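Notebook, terminal flow group
9 June 2023

Went through the June counter data from the Hubáček people this morning, before the call. Their summary says the new sensors over security lanes agree with the gate scans "to within normal tolerance." No tolerance is given. I asked Mélanie Després where the phrase comes from and she thinks it was carried over from the bus station report, which would explain why it also talks about platforms on page 4.

What I did: took the one morning for which we have all three sources (overhead sensors, boarding pass scans at the lane entrance, Rocío's hand count) and lined them up by quarter hour. The first thing wrong is the clock. The sensor box and the scan server are 47 seconds apart. Small, but when a full flight's worth of people turns up at once it pushes a good chunk of them over the line into the next bin. I shifted the sensor times and the fit got better. Got better, not good.

After the shift the sensors still read high in the early bins and low later on. The daily totals cancel out nicely, and the daily total is of course the only figure in the summary. I don't believe a daily total tells us anything about whether the thing can count a queue.

Rocío Montes had the hand count on paper, with crossed-out tallies where the crew lane opened without warning. She marked 263 passengers through lane 2 before the break. The sensor has more. She says she may have lost a few when a school group went through in a lump, and I'd trust her guess on that before I'd trust the box. School groups are exactly where the overhead sensor ought to split one blob into two, or two into one, and we have no test of it at all. Put it on the list.

Possible causes for the early overcount, in the order I would check them:

Staff walking back and forth under the sensor while the lanes are being opened. Easy to check against the roster if Diane can get it.

Trolleys. The vendor says trolleys are filtered. Filtered how? The spec sheet has one line on it.

Sun through the east glazing. Océane's favorite. I was doubtful, but it would fit the time of day, and the blind on that side has been stuck up since before we came.

People turning back at the belt to dump a water bottle and coming through twice. The scans wouldn't catch that, the sensor would. A true count of movements and a false count of passengers.

Call with Undonow. They want to sell the airport the forecasting layer on top of all this: staffing suggestions an hour ahead, per lane. Réjean Carrier asked what happens to the forecast if the input is off in the way ours is, and got a long answer about learning over time. He asked again and got the same answer, shorter. My view is that a model trained on a miscount will predict the miscount very well, and the chart they showed us can't tell the difference, as the forecast was scored against the same sensors it was fed from. I said so. They will "take it back to the team."

Asked for, in writing: scores against the boarding scans, by quarter hour, with the bad mornings left in. Réjean to chase. 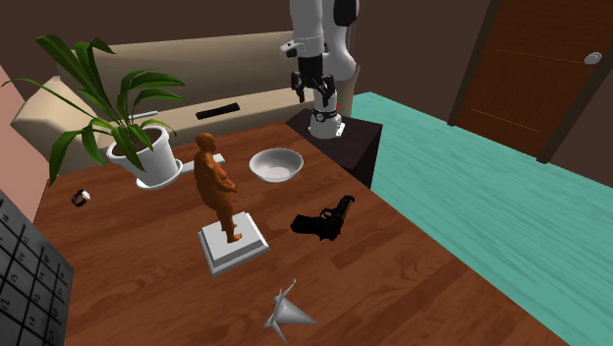 Simulated tabletop: figurine on its pedestal, white bowl to the right.

Afternoon. Diane Gauthier got the roster out of the shift office. It lists who was on and when they started, but not which lane they were working, so it only half answers the staff question. There were more people on the early start than I had assumed. If each of them crosses under the sensor even a couple of times while setting up, that covers part of the gap. Part. I don't want this written up as the explanation just because it was the first one we could get paper for.

Tried the trolley thing with Océane Li in the closed end of the hall. She pushed, I watched the counter. 20 passes with an empty trolley, walking pace, straight under. The count went up by 20, as it should with one person pushing. Then the same with two bags stacked upright on the trolley, up to shoulder height or so. It counted double on some passes and single on others, and we couldn't make it do either one on purpose. Bag color made no difference that we could see, though we only had dark ones to hand. So "filtered" means filtered when there is nothing much on it.

Worth saying against myself: hardly anyone takes a stacked trolley through security. They leave them at the rail. So this may be a real fault that has nothing to do with our gap. Would matter a lot more in arrivals, where they want to hang the next lot of sensors.

The Sakus unit is still in its box. Réjean would like it up next to the Hubáček one over the same lane, so we have two readings of the same people. Fine by me, but two overhead sensors with the same weak spot will agree with each other and we'll be told that's validation. I'd sooner have another hand count, with two counters who can't see each other's sheets.

Ilon sent the revised walking time tables (curb to gate). Haven't opened them beyond the first tab. They have kept the average speed from the last version, which was measured on a dry day with no one pulling a child along. Mélanie has a note on this somewhere, ask her before replying.

To do
Clock offset: find out if it is fixed or drifting. Read both clocks first thing and again at close.
Lane assignments from the shift office, if such a list exists (Diane)
Blind on the east side, ask facilities to lower it for one morning and leave everything else alone
Second hand count, two people, early bins only
Page 4 of the Hubáček report: ask whether anyone there has read it
No arrivals sensors signed off until the trolley result has been repeated with someone other than us pushing

Left the stacked bags behind the partition. They belong to the training room and need to go back.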